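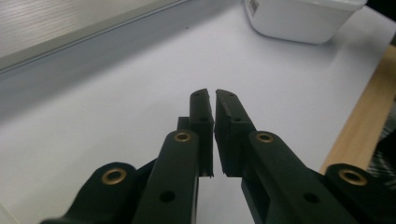
Do I need packing experience to apply?
None is needed. We train everyone at the packing tables during the first two weeks, on full pay.

Packing Table Assistant
Cludano Housewares, Rivside warehouse
Part time, 30 hours a week, permanent

Cludano sells storage containers, kitchen jars and small household goods by mail order. Orders come in overnight and are packed by hand the next morning. We are looking for two people to join the team at the Rivside warehouse, which moved here from Dultley in April.

The work

You will stand or sit at a packing table and put together orders from a printed list. Most orders are small: a couple of containers with lids, a set of jars, a folded table linen. A few are large and go to the long table at the back, where two people work together.

On a normal shift you will:

Collect items from the shelves and bring them to your table
Check each container for cracks, scratches and missing lids
Match lids to containers by the size stamped on the base
Fold fabric goods to the size of the card
Pack, label and tape the box
Wipe down the table and put your tools away before you leave

Damaged items go in the returns crate with a slip saying what is wrong. You will not be charged for breakages. Please report them, as the stock count is wrong if you don't.

Two afternoons a week are spent on returns. This means opening boxes that customers have sent back, looking over what is inside and deciding if it can be sold again. Some people like this better than packing and ask for more of it. We try to share it out fairly.

The room

The packing room is on the ground floor, with a level entrance from the parking lot. Tables can be set at two heights and there is a stool at each one. The room is heated in winter. There is no air conditioning, but the loading door stays open in warm weather and there are fans. The radio is on most mornings – if you prefer quiet, there are places near the office where you won't hear it much.

There is a break room with a refrigerator, a microwave and a sink. Coffee and tea are free.

What we are looking for

You should be able to read a packing list, stand for part of the day and lift a box of up to 30 pounds. Team lifts are used for anything heavier. You should be careful with your hands and willing to ask when something on a list does not make sense. Basic spoken English is enough for the job. Several of us also speak Greek or Cantonese.

You must be 18 or older and allowed to work in the United States. We do not ask for a resume. If you have one, send it, but a short note about what you have done before is fine.

Hours and pay

Shifts start at 9 in the morning. There is a half-hour paid break and a shorter one in the afternoon. Extra hours are offered before the holidays and are always optional.

Pay is set by the warehouse scale and is the same for everyone who starts in this job. It goes up after the training period and again after the first year. We will give you the current figures when we call you, before you come in. Paid sick leave begins on your first day. Staff can buy from the catalog at cost, and seconds are given away at the end of each month.

How to apply

Send your name, a phone number and the best time to reach you to Chrysoula Kyriakidis at the Rivside office, or leave them at the front desk in an envelope marked Job 1862. Applications close on 30th June.

We will call everyone who applies. If the job seems right for you, we will ask you to come in for an hour, meet the team and pack a few practice orders with Kwan-ho Pan, the shift lead. You will be paid for that hour. Please wear closed shoes.

If you need a different chair, a set table height or any other change in order to do the practice hour, tell Chrysoula on the phone and it will be ready when you arrive.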